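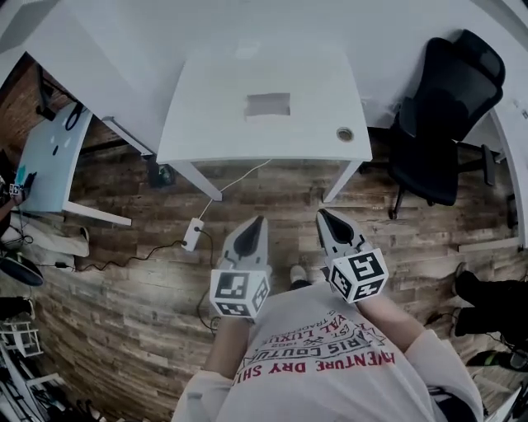 Calibrate it once, do it properly, and then leave the thing alone. A reader wrote that under my last column, and added that anybody who has to check a pair of hand-held grippers every morning bought the wrong pair of grippers.

November 14, 2022
By Rakiya Adebisi

I've been chewing on that comment for a while now, and I think it's wrong in a way that a lot of smart people are wrong. So let me argue with it a little.

The grippers I look after are the kind you carry, one in each hand, with a white cube on each covered in black square markers. A person does a task with them, the cameras follow the cubes, and later on the arm in our cell tries to do the same task. It's a nice simple idea, and the whole idea hangs on a couple of boring facts: the cube sits exactly where the software thinks it sits, and the fingers close where the software thinks they close. If either one drifts, you don't get an error message. You get a day of recordings that look perfectly fine and are all a little bit off.

We had that happen in September. A cube bracket on the left gripper had loosened - not so you'd see it, just enough to rock when you tapped it with a fingernail. We recorded 174 runs over the period it could have been loose, and when we went back through them we ended up throwing out 103. The bracket took one screw and a dab of thread locker. I did the repair standing up, with my coffee in the other hand (don't do that, I got thread locker on the mug).

Now, the calibrate-once people will say the bracket was badly designed, and sure, maybe! We get ours from Proveck and I've told them what I think of that screw. But I've also used a Gutarex pair with a one-piece mount and no screw at all, and on those it was the finger pads that went. The black rubber gets shiny, then it starts to peel at the tip, and then the fingers close a hair further than they did last week. Something always moves. These things get picked up and put down all day, bumped on desk edges, and handed from person to person. It's a hand tool. I can't think of a hand tool that I'd trust on the strength of what it measured last spring.

So our check takes nine minutes and I will defend every one of them. Wipe the marker faces with a dry cloth. Wiggle each cube. Look at the pads under a good lamp, close the fingers on the gauge block and read the gap, then hold both grippers still in front of the camera and see whether the reported positions jump around. Last, I walk the cables, and I do mean walk, all the way from the desk to the power strip, moving anything that crosses the spot where the person is going to stand. You're looking at your hands when you work with these. You are not looking at your feet.

There's a fair point buried in that comment, though, and I don't want to skip over it. A daily check can turn into theater. I've seen sheets where every box was ticked in the same pen with the same slant, and I'd bet money the whole month was filled in at one sitting. If that's your check, then yes, quit doing it. What fixed it for us was asking for the number in place of the tick. You can tick a box from your chair but you have to pick up the gripper to read a gap. We also cut the sheet from a full page down to five lines, and people stopped sighing at me.

My other gripe is about who does it. In a lot of shops the check belongs to the engineer and the recording belongs to somebody else, usually somebody paid less, who gets told not to touch the brackets. I think that's backwards. The person holding the grippers for hours feels a loose cube long before I'd find it. Give them the hex key. Show them once, let them strip a screw on a dead unit, and let them stop the session without asking me first - that last part matters most, and it's the part managers like least.

I'd still like Proveck to send me a better screw.

Recent columns
Label both ends of the cable, please
What I learned from a week with the Sobczak gauge set
Spare pads: how many is too many?
The Zalora cell, one year on
Against the laminated checklist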